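[delldale-rooms] Re: Floor power and extinguisher position, large room

From: Embla Nyberg
To: delldale-rooms
Date: 29th December

> On the floor power question: can we simply put the strips under tape and
> leave the layout alone until the March refit? The Hakim quote for floor
> boxes is more than I expected, and the tables get moved so often that any
> fixed position will be wrong within a month.
>
> Also, the extinguisher. I have been putting it back by the door and it
> keeps ending up in the middle of the floor. Is there a rule on this or is it
> just preference? If it needs a bracket I can order one with the Urlow
> trunking, but I need to know which wall.
>
> Third thing, who owns the curved desk? It has a grommet that has never
> been used and I would like the lamp cable to go through it.

Replies in order, with some additions of my own at the end. I have kept the present layout as the baseline, meaning the rack along the one wall, the curved desk along the opposite wall and white tables on the open floor between them. 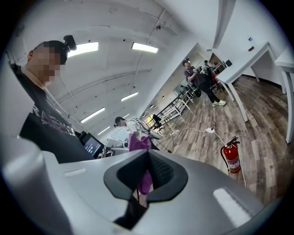

900 words, 4 min read

1. Tape over the strips

No. Tape over a flat cable run is tolerable for a day. Tape over the body of a power strip covers the sockets and the switch, and makes it awkward to inspect anything. I would also like to keep adhesive off the boards. The last lot of residue at Leson came up with a plastic scraper and citrus cleaner and it took a full afternoon for a strip the length of one table.

What I propose in place of tape is to get the strips off the floor wherever there is a table to take them. The white tables have slim legs and nothing underneath, so a strip can be fixed to the underside of the top with a screw-on cradle or, if we don't want to drill, a clamp tray at the rear edge. One strip per table, one supply lead down one leg, held with hook-and-loop at the top, the middle and the foot. The lead then crosses the floor once, in a rubber cable protector, by the shortest path to the wall.

At the moment leads cross the boards towards the workstations on their own separate lines. White cable on brown and grey planks is at least visible. The black ones are harder to see against the darker planks, and should be first to go under cover.

Where a strip has to stay on the floor, please observe the following.

Place it parallel to the nearest table edge and inside the line of the legs.
Do not plug one strip into another. If the lead won't reach, ask for a longer one.
Uncoil supply leads fully if anything with a heater or a large charger is on them.
Label both ends. The printer is in the rack drawer and the 12 mm tape is the one that sticks.

On the Hakim quote, I agree it is high, and I agree about fixed positions. Two perimeter outlets on the desk side would do more for us than a floor box in the centre. I have asked them to requote on that basis and will forward it when it comes.

2. The extinguisher

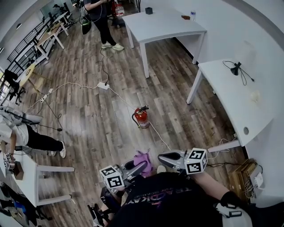

Wall bracket, by the door, handle at a height people can reach without stooping. My reasoning is partly about finding it and partly about keeping the floor clear. A free-standing cylinder gets moved whenever someone needs the space, and after that its position depends on who was last in. It is also narrow at the base and easy to catch with a foot or a trailing lead. In the middle of the floor, with a white cable running close by it and the power strips a little farther up, it shares its patch with exactly the leads we are trying to reroute. I would sooner see a sign on the wall and the cylinder under it.

If the bracket can't go up before March, use a floor stand with a raised back, placed against the wall. Not in a corner behind the rack. The label must face outwards and the hose must be clipped, not hanging loose.

I have not checked the service tag. Could whoever is next in the room read off the date and reply to the list? While you are there, note the type as well, since I want to be sure it is suitable for use on live electrical equipment before we choose where it lives. If it isn't, order the right one and the bracket to match, and put both on the Urlow order.

3. The curved desk

It belongs to the room. Use the grommet. The lamp lead is currently coiled on the desktop beside the lamp, and it has to be unplugged to pass through, so check first that the plug clears the hole. If it doesn't, the grommet insert normally lifts out and gives a few extra millimetres. Do not cut the plug off.

The outlet panel under the right-hand end of the same desk wants attention too. The cords there are tangled enough that I could not say which of them feeds what, and a cardboard box sits in the same space against the wall. Box out first, please, whatever it contains. Then unplug everything, straighten, and put back only what has a known device on the other end. Anything left over goes in the spares crate with a label saying where it was found.

4. Additions

Drinks. The table opposite the rack side has become the place for cups and bottles. I have no objection to a drinks table provided it is always the same one and carries no strip underneath. If we adopt the under-table cradles, that table does not get one. The water jug should move there as well, away from the chairs.

Chairs and stools. Castors go over leads and damage the sheath slowly. Inspect any lead in the castor area when you move furniture. Replace on sight of a flattened section; don't wrap it.

Cloths. The purple ones go back in the rack folded in quarters, not bundled. They are picked up off the floor more often than I would like, and they hide leads when they are down there.

5. Quantities for the order

Under-table cradle, screw-on: 3
Rubber cable protector, 900 mm sections: 3
Extinguisher bracket: 1, type to be confirmed after the tag is read
Hook-and-loop, 20 mm, black: one roll

The protector sections interlock, so we can add to them later if the run to the wall comes out longer than I measured. I took it from the rear leg of the nearest table and did not allow for the skirting.

Corrections to the list please, not to me directly.

Embla

--
delldale-rooms mailing list
To leave, send a blank message with "unsubscribe" in the subject line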